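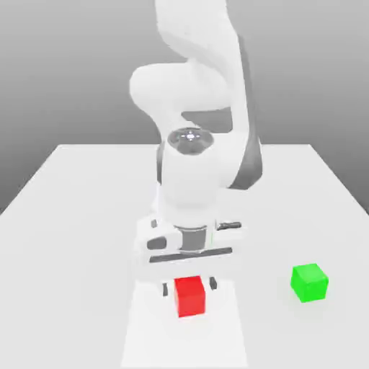 Figure 1. Simulated work cell: gripper open over the red cube, green cube to the right.

Unit 6: Planning the Purchase of a Teaching Arm
Instructor: Meenakshi Joseph
Lab coordinator: Keerthana Reddy
Handout revised 10 June 2025

Purpose of this unit

Students will prepare a purchase plan for one robotic arm and its supporting equipment, to be used in the introductory handling exercises. The plan is written for the department's equipment review in November. It must be complete enough for a reader who did not attend the lectures.

6.1 Start from the task

State the task before naming a product. For this course the task is to pick up a cube from a flat table and set it down at a marked position. Record the following:

Size and weight of the heaviest part
Farthest point the hand must reach
Opening width of the gripper, with clearance on both sides of the part
Number of students using the cell in one term (assume 143)

The simulated cell may be used to check reach and clearance. It does not settle questions of floor loading, power supply or noise, and those must be answered from the room survey.

6.2 What belongs in the budget

The quoted price of an arm often leaves out items the cell cannot run without. Check each quotation for the gripper, controller, mounting plate, cables, emergency stop and software license. Where an item is missing, request a separate price. Shipping, installation and operator training are entered on their own lines. Spare gripper fingers should be budgeted from the first year.

Simulation licenses are a separate matter. The department holds 30 seats. Students who propose an increase must show the lab schedule that requires it.

6.3 Comparing suppliers

Quotations for the class exercise are provided by Godorex, Brerico and Mirkero. Gowda supplies tables and guarding only and should be compared on those lines alone. Use the same delivery date and the same warranty period for all bidders. If a supplier offers a shorter warranty, enter the cost of extending it.

A loan or trial period of up to two weeks may be requested before an order is placed. Put the return terms in writing.

6.4 Assignment

Submit a plan of two pages with the budget table attached. Name the supplier you recommend and the main cost that remains uncertain. Questions about the room survey go to Keerthana Reddy; all others go to the instructor.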